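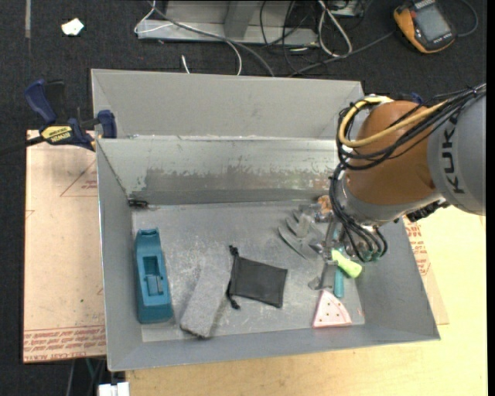
How to Apply Online for the Vurnthorpe Technical Assistant Posts

Last updated: 02/06/2019
Posted by Natália Louro

Applications for the Technical Assistant and Field Assistant posts at Vurnthorpe are made through the Wirken recruitment portal. Paper forms are no longer accepted. The steps are given in the order in which the portal shows them.

Before you start

Have these ready as separate files:

Degree or diploma certificate (PDF)
Mark sheets for all years, joined into one PDF
Proof of date of birth
Passport-style photograph (JPG)
Signature in black ink on white paper, scanned (JPG)

No single file may be larger than 2 MB. File names must contain letters and numbers only. A name with a space or a bracket in it will be rejected with the message "Upload failed", which gives no further detail.

Step 1 - Register

Open the Wirken home page and select New Applicant. Enter your name exactly as it is printed on your certificate, then your email address and mobile number. A code is sent to both. Each code is valid for 8 minutes. If one does not arrive, select Resend once and wait; every new request cancels the code before it.

Step 2 - Choose the post

Go to Current Vacancies and filter by Vurnthorpe. There are 61 posts on the list, split between Technical Assistant and Field Assistant. Select the post code and press Apply. You may apply for both grades, but each needs its own form and its own fee.

The post code cannot be changed after this page. If you pick the wrong one, leave the draft unpaid and start another.

Step 3 - Fill in the form

The form has four tabs: Personal, Education, Experience and Declaration. Press Save at the foot of each tab before moving to the next. Moving away without saving clears the tab.

Under Education, enter marks as a percentage. Grade points must be converted using the formula issued by your own university. Under Experience, count only paid full-time work, up to the last day of April. Training periods go in the Other box.

Step 4 - Upload documents

Attach each file against its own heading and press Preview. Check that the photograph is upright and that the certificate number can be read at normal size.

Step 5 - Pay the fee

The fee is 140 for each form, paid by card or bank transfer through Cilska. Do not close the window until the portal shows a reference number. If money has left your account and the status still reads Pending, wait until the next working day before you try again - double payments are refunded, but slowly.

Step 6 - Submit and print

Press Final Submit. Download the acknowledgement slip and print two copies, one of which must be brought to the written test.

Corrections

Address and phone number can be edited under My Profile until the closing date. For any other change, write to the Ramalho help desk with your registration number in the subject line.

Admit cards will appear under My Applications. They are not sent by post.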